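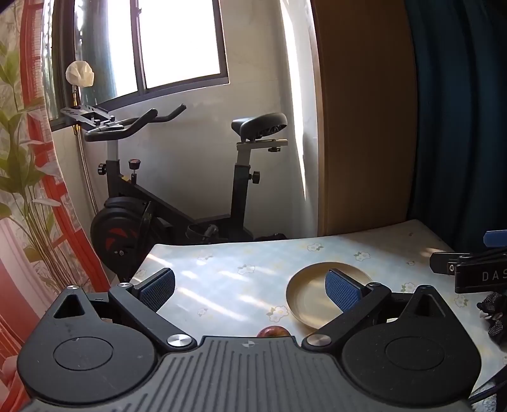 The Woman Who Answers Plundton's Complaints

Yanti Sinaga keeps the good ones in a shoebox. The bad ones go in a filing cabinet, as the town of Plundton requires, and she would like it known that the shoebox is fuller.

"People think a complaint is a complaint," she says, pouring tea I had already turned down. "Some of them are beautifully written. There's a man on Kaleck Street who has been angry about the same hedge for years, and he has never once repeated himself."

Sinaga has worked the town's complaints desk for 16 years. When she started, it was a desk. Now it is a phone line, an online form and a mailbox with a slot too narrow for most of what people try to put in it. Plundton has 4,000 residents, a number she thinks is plenty.

I ask what they complain about.

"Bins. Parking. Bins that are parked." She thinks. "Church bells, from people who moved in next to the church. And the bus stop bench, which faces away from the road."

The bench is something of a local attraction. It was put in by a contractor called Grakell, and it offers an excellent view of a wall. Turning it around was quoted at $1,000. The town voted no, and then spent an hour discussing whether the wall could be painted.

"I got 105 letters about that bench," Sinaga says. "One was in favor. He said he'd never cared for the bus."

Her method has not changed much. She reads every letter twice, once for what it says and once for what the person wants, and she writes back by hand if the letter was written by hand. She never uses the word "unfortunately." She had a boss who put it in the first line of everything, and she says you could hear people stop reading from across the street.

"If it's no, I say no. Then I say who decided it and when they meet next. They can go and shout at the right person. It's a service."

Does anyone ever write back to say thanks?

"Min-kyu Geum did. He runs the shoe repair place. He wrote to complain about the streetlight outside his shop, and we fixed it, and he wrote again to say it was now too bright." She finds this one in the shoebox without looking very hard. The letter is two pages long and ends with an offer of half-price heels. She took him up on it.

I wonder whether all this has made her more patient or less. She says it has made her a terrible customer. She can't send back a cold soup without drafting it in her head first, and by the time she has the wording right she has eaten the soup.

She has written only one complaint to the town herself, under her own name, and she answered it herself too, because there was no one else to do it. It concerned the slot in the mailbox.

"I told me it was being looked into," she says.

Sinaga plans to retire in July. The job has been advertised since spring and has drawn one applicant, the man with the hedge. She has put in a word for him.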